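Site visit: heavy vehicle inspection and crash investigation yard, Plaslow
Visit report by Deirdre Noonan
2 Jul 2025

Purpose

The regional bus operators' group was invited to tour the Plaslow yard, where commercial vehicles are taken after serious collisions on the Ravgate highway and the roads feeding it. The yard also carries out scheduled roadworthiness inspections on trucks, coaches and minibuses. Members had asked for a clearer account of how a vehicle is handled between recovery and release, what the operator is expected to supply, and why the written findings take as long as they do.

Attending for the group were Cathal McGrath, Áine McGrath, Shufen Song and the author. The tour was led by Miroslava Zeman, senior vehicle examiner. We signed in at the gatehouse, were issued vests and eye protection, and were asked not to record registration numbers. None are given below.

Layout

The site is a former grain depot. The entrance road divides after the gatehouse, with the left lane leading to the inspection hall and the right lane to the secure compound. Vehicles booked for routine inspection never enter the compound. Recovery trucks arriving with a collision vehicle use the right lane only and are weighed on the way in.

The hall has two lanes. Lane one has a roller brake tester and a full-length pit. Lane two has a shaker plate for steering and suspension joints, a headlamp aim bench and a shorter pit that will not take an articulated coach. The compound is fenced separately, with hard standing, a drainage separator and a covered section for vehicles whose interior must be kept dry. Keys are held in a locked cabinet in the records office and signed out by the examiner assigned.

Routine inspection

We watched part of an inspection on a mid-size coach in lane one. The examiner began with the paperwork and the tire date codes before any equipment was switched on. The brake test came next, one axle at a time, with the vehicle loaded by means of hydraulic pull-down chains. Testing a coach empty gives readings limited by wheel lock and says little about performance with passengers aboard.

The rear axle showed a difference between left and right. Ms. Zeman noted that imbalance is the most common reason for a coach to be sent back from this hall, ahead of lighting faults. The usual cause is an automatic slack adjuster that has been backed off by hand during a lining change and not reset. She asked operators to stop treating a manual adjustment as a repair. If the adjuster does not hold its own setting, it should be replaced on both sides of the axle.

Seats and seat mountings are checked by hand. The examiner pushes each seat back at the shoulder, then checks the floor track bolts from below wherever the underfloor lockers allow it. Seat belts are pulled to full length and inspected for cuts and fraying. The inspection took 90 minutes on the coach we saw, and that is the slot now offered for all vehicles of that class.

Collision vehicles

A collision vehicle is logged at the gate, placed in a numbered bay and left alone until the examiner has read the police attendance notes. The sequence after that is fixed:

Exterior survey. All four sides and the roof are measured for crush depth at set heights. Paint transfer and scrape direction are recorded, which is of particular value in sideswipe collisions, where the angle of the marks indicates which vehicle was moving faster at contact.

Tires and wheels. Pressures are taken before the vehicle is moved again. A flat tire is removed and opened to establish whether it lost pressure before or during the impact.

Lamps. Filament bulbs are examined under magnification for stretching, which shows that a lamp was lit when struck. LED units leave no such trace, and the examiner must rely on switch position and any data held by the body controller.

Brakes and steering. Where the air system is intact it is charged from an external supply and tested in place. Where it is not, the chambers are removed and tested on the bench.

Recorded data. The tachograph and engine control unit are downloaded in the presence of a second examiner. Mr. McGrath asked whether operators may attend. They may, on written request, but may not handle the equipment.

We were shown a minibus on which all steps but the last had been completed. The front nearside corner had been pushed back as far as the first seat row. Ms. Zeman would not discuss the cause. She did point out the roof pillar, where an earlier repair had been made with filler over torn metal. The repair did not appear in the vehicle's service history.

Personal property

Ms. Song raised the matter of passengers' belongings, which generates more correspondence for her company than the damage itself. The yard's procedure is as follows. Items found inside a vehicle are removed on the first day, bagged by seat row, entered in the property book and held in the records office. Large luggage is tagged and shelved. Phones are switched off and are not charged. Small valuables are listed separately and sealed in front of a witness.

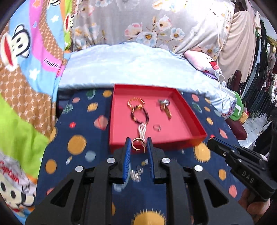 Release and retention

Property is released to the owner, or to a person holding the owner's written authority, on production of identification and the incident number. The bus company cannot collect on a passenger's behalf without that authority. Anything unclaimed is transferred to the police property office at Stulby, and the yard has no further record of it beyond the transfer number.

Vehicles are released by a different route. The examiner signs off the physical work, the investigating officer confirms that no further access is needed, and the insurer is notified. All three must be complete before a recovery truck is admitted. Ms. Zeman said that most of the delays operators complain of arise at the second stage, over which the yard has no control. Storage charges do not begin until the release notice is issued. Operators then have five working days to collect.

Parts removed for testing are not returned with the vehicle. They are kept until proceedings have ended, including any appeal. Ms. McGrath asked whether an operator could have a retained part examined by its own engineer. The answer was yes, at the yard, under supervision, and without any cutting or dismantling unless both sides agree in writing.

Records and workload

The records office holds paper files for older cases and an electronic system for everything since the move to the present site. The yard handled 195 collision vehicles in its last reporting year, of which a little under half were goods vehicles. Two examiners are qualified to lead collision work. A third is in training and was running the brake tester during our visit.

Written findings are drafted by the lead examiner and checked by the other, so both must be free of court attendance at some point in the same week. May was cited as a poor month for this, with both examiners giving evidence on overlapping dates. No change in staffing is planned.

The yard has changed its bench test equipment to a unit supplied by Zacharopoulos. It records chamber stroke continuously where the previous unit gave a single figure at full pressure. Findings issued from now on will include the stroke curve as an appendix. Operators' engineers should expect to be asked about it.

Points for members

Maintenance files should be sent to the yard as complete scans, in date order, including defect cards marked "nil." Gaps are queried individually and each query stops the clock on the draft.

Do not send a mechanic to the scene to make the vehicle safe before it has been recovered, except at the direction of the officer in charge. Battery isolation by the fire service is recorded. Isolation by an operator's employee frequently is not, and it can erase the last event held by the control unit.

Structural repairs should be photographed before the panels go back on, and the photographs kept with the vehicle file.

Coaches longer than 13 meters should be booked for lane one by name. The online form does not check length and will allocate either lane.

Open items

Ms. Zeman undertook to supply the current request form for attendance at data downloads. Mr. McGrath will circulate it. The question of whether passenger property could be released from a depot nearer to the coach station was put to her and will need an answer from the police property office at Stulby. Ms. Song is to write to them.

The group was offered a second visit to see a full bench test, limited to four people. Names to the author, please, with shoe size for the safety footwear.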